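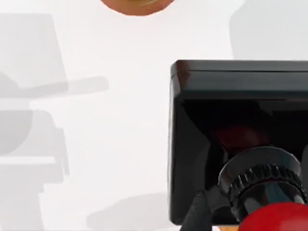 Can you visit the Corklow workshop if you're not a member?
Visitors are welcome on open evenings, which run from May until the fall. You sign in at the door and pay nothing unless you use the machines.

I went to the one in May. Corklow is a shared workshop behind the old Bortolotti tile warehouse in Bamton, and the entrance is on the alley side, past the loading dock. Parking is easy after 6 p.m. The sign is small and I drove past it twice.

The front room is woodworking and the back room is electronics. What I wanted to see was the project they call Itow, a two-arm table robot that a few members are putting together in the evenings. They do most of the work in simulation first. The whole table exists as a computer model, and new motions get tried there before they go near any hardware. The model runs on a desktop PC under the bench, with a fan loud enough that people have to talk over it.

The evening I was there they were working on the table layout. Members had been arguing over how much clutter the arms should have to deal with, and the current version has a fair amount of it.

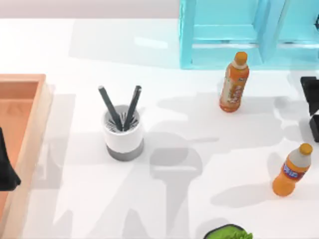
The Itow table in simulation, with the tray at left and the shelving at the back.

Each layout gets a batch of 40 test runs. If it holds up, it goes into a longer overnight job of 1000 runs, and they read the log the next evening. The last overnight job stopped at run 586 with a full disk, so part of my visit was spent watching someone delete old files. They plan to go to 2000 once there's a bigger drive in the machine.

The grip is where most of the hours go. Small bottles are harder than I expected – a finger placed a little too low can knock one over on the way in. Grip force, finger height and approach angle are all set by hand in a text file, and there is a paper notebook next to the keyboard where changes get written down. I liked the notebook. A few of the early pages have solder burns on them.
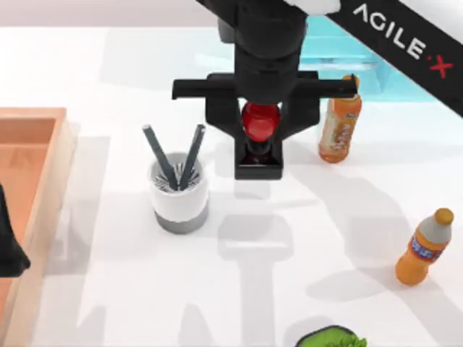 The tray and the camera views

After the grip they moved on to the tray. They want either arm to be able to reach into it and set something down without touching the walls. A close view helps with judging the gap, and they switch between views often. Shadows came up as well. One member wanted them softer, another wanted them left alone, and they stayed as they were.

I left at 9 p.m., when the back room was still busy. Coffee is a dollar in the jar. Bring a sweater, as the heat goes off early.
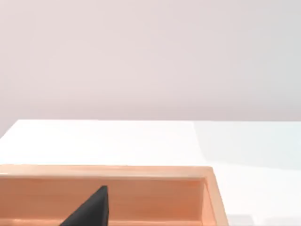

What do you need to know before helping on a project like this?
Basic typing and some patience with settings files will get you started. The members teach the simulation software on open evenings, and soldering is taught separately in the same room.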